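Trakora Household Guide
Part 3: Your medicine list, your reminders and the printed sheet

If you've finished Part 2 you should have an account, a household name and at least one person in it. You'll need all three for this part. Plan on one sitting with a cup of something, and do it on a tablet or computer if you can. The phone version works fine for daily use but it's fiddly for typing in long names.

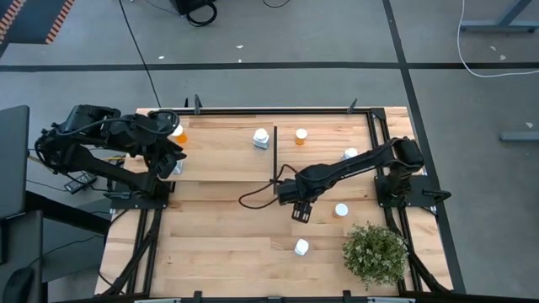

By Josué Lopes

I put this part off for weeks when I first started. I had my own list in my head and my mother's list on the back of an envelope, and I figured that was good enough. Then she had to see a new doctor in Clovach one July and the envelope was in my other coat. So let's get yours done.

Before you start

Have these within reach:
Every bottle, box, tube and inhaler for one person. Do one person at a time, please!
The pharmacy's phone number.
Your household PIN from Part 2. In the screenshots on the help site it's 2393, and yours should be something else.

Caution: Trakora keeps a list and rings a bell. It doesn't check whether two medicines are safe together and it doesn't know your dose. For that you want your pharmacist or your doctor.

3.1 Adding the first item

1. Open the household and tap the person's name.
2. Tap List, then Add.
3. Type the name exactly as the label spells it. Wait a second and a few matches will drop down under the box.
4. Pick the match with the right strength. If none of them is right, tap Keep What I Typed.
5. Fill in the form (tablet, capsule, liquid and so on).
6. Copy the directions word for word. Resist the urge to tidy them up – "one at bedtime" and "one in the evening" are different instructions to the person reading the sheet.
7. Tap Save.

Note: The drop-down pulls from a word list with gaps in it, especially for store-brand items. Keep What I Typed is perfectly fine and the reminders work the same way.

If you get message 509 when you save, the person's date of birth is missing. Go back to their profile, put it in and save again. Your typing will still be there. (It wasn't in the old version, and I lost an entire evening to that.)

3.2 Adding the rest

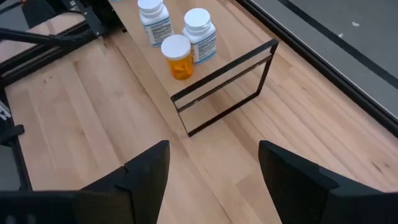 Non-prescription items get their own heading on the list, called Also Taking, and I'd ask you not to skip it. Vitamins, antacids, allergy pills, the fish oil your sister swears by, all of it goes there. They're easy to miss when everything is standing together: take the three bottles bunched up on that tabletop, where the one at the back is a supplement with a white cap and blue bands on its label. Enter things like that the same way as in 3.1, but at step 2 choose Also Taking before you tap Add. You can move an item between headings later by holding your finger on it.

A few things I do while I'm at it:

Type the refill number into the Notes box. It saves hunting for it on the phone.
Put the expiration date in, even if it's ages off.
If something was stopped, use Stopped and give the month. Don't delete it. Doctors do ask.

3.3 Setting reminders

1. From the person's list, tap the bell next to an item.
2. Choose a time. You can add more than one.
3. Choose who hears it. I have mine ring on my phone and on my mother's kitchen tablet.
4. Set Ring Again to ten minutes or Off.
5. Tap Done, and the bell turns solid.

Items with the same time get bundled into one ring. If you want them separate, move one by a minute – 8:00 and 8:01 is enough.

Caution: Reminders stop if the phone is fully powered down. They do come through in silent mode, but only if you said yes to Important Alerts in Part 2. Go to Settings, then Sounds, and check it now. 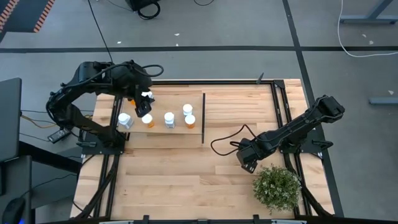

Wilma MacBrayne wrote to ask what happens to the bells when she flies out to see her son, and whether the 8:00 ring stays at 8:00 back home or moves with her. She said she'd ended up with a ring at three in the morning and "turned the whole thing off in a temper." By default it stays on home time, Wilma. To change it, open Settings, then Travel, and pick Follow My Phone. Do ask your pharmacist first about anything that has to be taken a set number of hours apart.

3.4 Printing the sheet

1. Tap the person's name, then Share, then Print Sheet.
2. Choose Large Type. I've never once been sorry I did.
3. Leave Show Stopped Items on for a new doctor, off for the fridge.
4. Check the date in the corner and print.

If you have a Nasrallah label printer, pick the narrow layout, code 378 in the paper menu. The regular sheet comes out with the directions column missing on those. Kinatport printers use the regular layout.

Note: The sheet doesn't update itself once it's on paper. I fold the old one in half and recycle it the moment a new one goes up.

Next, Part 4: Sharing the list with someone outside your household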